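3.2 Wash resistance of the conditioning film

Film persistence was tested on untreated brown hair switches, each cut to the same length and bound at the root end with wax. Switches were rinsed in warm tap water, combed through 3 times, and hung overnight in the conditioning cabinet at 50% relative humidity. Two leave-in creams were compared: the Tranano base, which contains a cationic polymer, and the Lustier base, which relies on a light ester blend. A switch with no product served as the control.

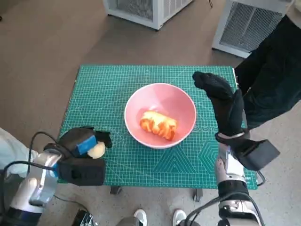
Figure 4. Bowl on a gridded cutting mat.

Each cream was worked in by hand from root to tip and left to dry without heat. Combing force was then recorded on a Gaber tensile stand at a crosshead speed of 100 mm per minute. The first stroke of every run was discarded, as it mostly reflects tangles formed during handling. Wash cycles used a plain surfactant solution at 40 °C, with no added silicone or fragrance.

After the first wash, both creams still gave lower combing force than the control. The difference between them appeared later. The Lustier switches drifted back toward control values with repeated washing, while the Tranano switches kept part of their slip – most clearly in the lower half, where the cuticle is more worn. 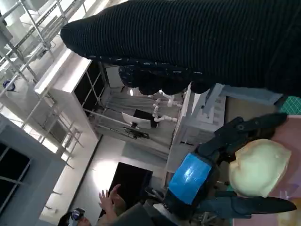 Frizz was scored separately from combing force, and the two measures did not always agree. Several switches that combed easily showed raised fibers along the outer edge once the humidity was increased. We attribute this to uneven film thickness, although residue left near the wax binding may also have played a part. Scores were assigned by a single trained assessor at the Skelholm laboratory (Z. Tymoshchuk), who did not know which product had been applied. Repeat scoring on a later day changed the rank order of the control and Lustier groups only at the highest humidity setting. Those readings are therefore reported in the appendix and were left out of the model in Section 3.3.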